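Handheld Gripper Working Group
Minutes of the meeting held 14 Mar 2021, Zivholm office, upper floor

Present: Baoshan Long (chair), Dong-hyun Heo, Juwita Harahap, Steinar Juhl (minutes)
Apologies: Spyros Sotiropoulos (written comments received and taken under item 4)

1. Minutes of the previous meeting

Accepted with one correction. In item 3, "pad wear limit" should read "pad replacement limit". Juhl to reissue.

2. Matters arising

2.1 The torque driver ordered from Ngui has been delivered. Closed.

2.2 Cetora has not answered the question on spare linkages. Heo to write again and copy the chair.

2.3 The desk numbering plan is still open. Carried forward to the next meeting.

3. Handling and inspection rules, draft 11

Harahap presented the changes since the last draft. Sections 1 and 2 are unchanged. Section 3 (inspection before use) has been rewritten so that the operator checks the tool in a fixed order: finger pads, center finger piece, screws, linkage, housing, labels.

Long asked whether the pad check should be visual only. Harahap replied that a visual check does not find a pad that has started to lift at the rear edge. Agreed that the operator presses each pad along its full length with a thumb and records any movement.

Heo noted that the screws on the finger piece are small and that overtightening has been a problem at Plarnenen. Agreed that operators do not tighten screws at the desk. A tool with a loose screw is tagged and handed to the bench.

Section 3.4, two tools in use at one work surface. The draft required a minimum separation between the tools at all times. Juhl pointed out that handover tasks cannot be done under that rule. After discussion the text was changed to: "Where two grippers are used over the same surface, the operators agree before starting which tool moves first. Neither tool is closed while the other is inside its reach."
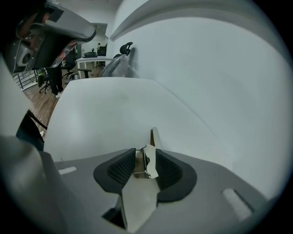
Item 3.4: two grippers in use at the white work surface.

Cables. The draft said that cables "should be tidy". Long considered this untestable. Replaced with: "No loose cable crosses the part of the surface used for the task." Cables at the edge of a surface are permitted if they cannot be caught by an opening finger.

Section 3.6, labels. Any label or patch on the top surface of the body must sit flat in its recess. A lifted corner is a defect and is entered in the log. Harahap to add this to the checklist.

Draft 11 was adopted with the changes above.

4. Defect log

4.1 Juhl reported 1,052 logged sessions since the log was opened. Of these, 31 have a defect entry. Most entries concern pads.

4.2 Sotiropoulos's written comments were read out. He objects to the single defect category and proposes splitting it into "stop work" and "finish session, then report". Long supported the split. Heo was concerned that operators would choose the second category by habit. Agreed to adopt two categories, with a lifting pad, a loose screw and a cracked housing always treated as stop work.

4.3 Sotiropoulos also asked for a pad replacement interval. The group agreed on 200 sessions or the first recorded movement, whichever comes first. To be reviewed in May.

4.4 Free-text entries are often too short to act on ("pad bad", "stiff"). Harahap to draft sample wording, no more than half a page.

5. Desk and floor arrangements

5.1 Work under the overhead shelf. Operators lifting a tool from the desk must know where the front edge of the shelf is before they start. Agreed that the rule applies to the shelf end as well. Heo asked for edge tape. Long preferred to wait until the numbering plan is settled, and the point was left there.

5.2 Cables hanging from shelf height down to the desk are to be secured to the wall. Juhl to check all positions.

5.3 Plastic wrapping on office chairs. Some chairs near the desks still have it. It is to be removed before a chair is used at a work position, as loose plastic can be drawn into an open gripper. Juhl to arrange.

5.4 Walkways. People passing behind a desk do not need to stop, but they do not lean over a surface where a tool is in use. The wording goes into section 5 of the rules.

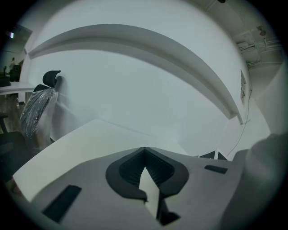

6. Training

Heo will run the first briefing on the adopted rules. Attendance is required for anyone who handles a tool, including visitors from Plarnenen. Operators sign the checklist after the briefing, and the signed copies are kept with the defect log.

7. Any other business

Long asked that tools be laid down with the fingers open. No objection. Harahap to insert under section 4.

8. Actions

Juhl: reissue previous minutes; secure cables; chair wrapping
Heo: Cetora spare linkages; briefing
Harahap: final text of the rules; checklist; sample log wording
Long: desk numbering plan

Next meeting: date to be circulated by the chair.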